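Dakent Institut | Aktuelles | Forschung | Ausschreibungen | Karriere | Kontakt

Aufruf zur Teilnahme: Praxiserprobung des Leitfadens »Gute Praxis bei handgeführten Greifwerkzeugen«

03.11.2025 – Redaktion Ausschreibungen

Das Dakent Institut sucht Teilnehmerinnen und Teilnehmer für die Praxiserprobung seines Leitfadens zur Aufzeichnung manueller Tätigkeiten mit handgeführten Greifwerkzeugen. Der Leitfaden regelt, wie Arbeitsplätze einzurichten, Bewegungen auszuführen und Aufnahmen zu dokumentieren sind, wenn diese später der Programmierung und Schulung von Robotersystemen dienen. Er liegt im Entwurf vor und soll vor der Veröffentlichung unter Arbeitsbedingungen überprüft werden. Die Erprobung findet im Rahmen des Vorhabens Keritz am Standort Kundov statt.

Gegenstand der Erprobung

Die Teilnehmenden führen einfache Handhabungsaufgaben an Alltagsgegenständen aus, darunter Behälter mit Deckeln und Verschlüssen sowie kleine Teile auf einer Tischfläche. Grundlage ist jeweils ein Aufgabenblatt, das Ausgangslage, zulässige Griffe und Abbruchkriterien festlegt. Größere Gegenstände dürfen mit der freien Hand gesichert werden, sofern das Aufgabenblatt dies vorsieht.
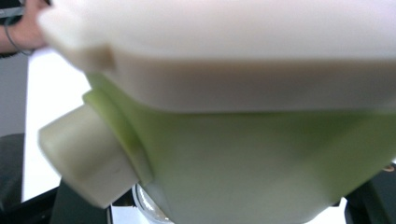 Eine solche Sicherung ist im Protokoll zu vermerken. Fehlt der Vermerk, gilt die Aufnahme nach Abschnitt 2 des Entwurfs als nicht regelkonform und wird vor der Auswertung ausgesondert. Die Teilnehmenden beurteilen nach jeder Aufgabe schriftlich, ob die Vorgaben verständlich und durchführbar waren. Abweichungen vom Aufgabenblatt sind ausdrücklich zu melden; Nachteile entstehen daraus nicht.

Besonderes Augenmerk gilt der Annäherung an den Gegenstand. Der Entwurf sieht vor, dass der Greifer geöffnet und in gleichmäßigem Tempo herangeführt wird und die Finger der bedienenden Person den Schließbereich der Backen nicht berühren. Ob diese Vorgabe bei seitlich vorstehenden Bauteilen genügt, ist unter den beteiligten Stellen umstritten.

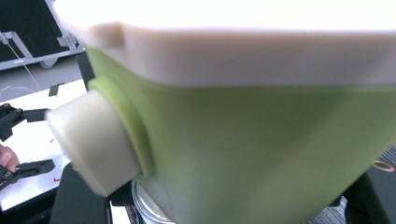 Pillay hält die Regelung in der jetzigen Fassung für zu allgemein: Wer seitlich greife, müsse das Handgelenk drehen und verliere dabei leicht den Abstand zu den Backen; der Leitfaden solle deshalb eine Griffhaltung vorschreiben und sich nicht auf ein Verbot beschränken. Der Einwand wurde in den Fragebogen aufgenommen. Die Teilnehmenden erhalten Gelegenheit, beide Fassungen zu vergleichen.

Voraussetzungen

– Vollendetes 18. Lebensjahr
– Sichere Deutschkenntnisse in Wort und Schrift
– Keine Einschränkungen der Hand- und Armbeweglichkeit, die einer längeren Tätigkeit im Sitzen entgegenstehen
– Bereitschaft zur Teilnahme an der Sicherheitsunterweisung

Vorkenntnisse in der Robotik werden nicht verlangt. Insgesamt stehen 50 Plätze zur Verfügung.

Regeln am Arbeitsplatz

1. Vor Beginn ist die Arbeitsfläche mit dem Aufgabenblatt abzugleichen. Markierungen auf der Fläche dürfen weder versetzt noch entfernt werden.

2. Kabel und Gurte sind so zu führen, dass sie die Bewegung beider Arme nicht behindern. Bei beidhändigen Aufgaben ist jede Seite gesondert zu prüfen.
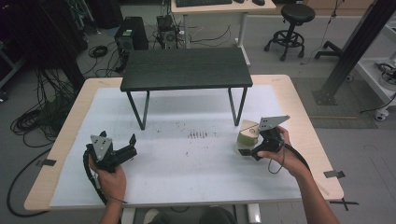
3. Schmuck und lose Bänder an den Händen sind vor der Aufnahme abzulegen, soweit sie nicht zur Ausrüstung gehören.

4. Personen, die nicht an der Aufgabe beteiligt sind, dürfen nur mit ihrer schriftlichen Einwilligung aufgenommen werden.

Vergütung und Bewerbung

Die Aufwandsentschädigung beträgt 200 Euro und wird nach Abgabe des vollständigen Fragebogens ausgezahlt. Bewerbungen sind unter Angabe der Kennziffer 364 schriftlich an das Dakent Institut, Standort Kundov, zu richten. Ein kurzer Lebenslauf genügt. Die Termine werden im März vergeben – Wünsche können im Anschreiben genannt werden.

Kontakt | Impressum | Datenschutz | © Dakent Institut | Nach oben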